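Plameo - Bouquet artificiel Claludau, tons roses et rouges
Réf. 1157
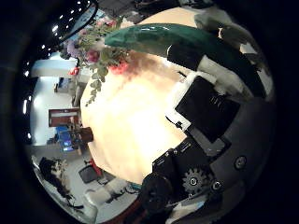
Le bouquet Claludau, petites feuilles retombantes, fleurs roses et rouges.

Le bouquet Claludau est un assortiment de fleurs artificielles pour une table, une étagère ou un coin de vitrine. La verdure est composée de tiges vertes et de petites feuilles arrondies qui descendent sur le côté. Entre les feuilles se trouvent des fleurs roses, une petite fleur rouge et quelques fleurs plus pâles, couleur lavande.

Nous conseillons de le poser près d'un objet clair et lisse, de forme ronde : les couleurs ressortent mieux à côté d'un ton crème ou pêche. Les tiges se laissent plier à la main, mais il faut le faire doucement et pas trop près de la fleur.

Hauteur : 40 cm
Largeur une fois ouvert : presque 46 cm
Usage : intérieur seulement
Vase : non compris

Entretien
Enlever la poussière avec un pinceau doux ou un sèche-cheveux à air froid. Ne pas laver en machine. Éviter le soleil direct - les tons roses sont les premiers à pâlir.

Livraison
Le bouquet voyage à plat dans son carton. À la réception, ouvrir les tiges une par une, en commençant par le bas.

Pour les décorateurs et les magasins, un tarif existe à partir de 1000 pièces. Écrire à Horațiu Olteanu, service des commandes, en indiquant la référence.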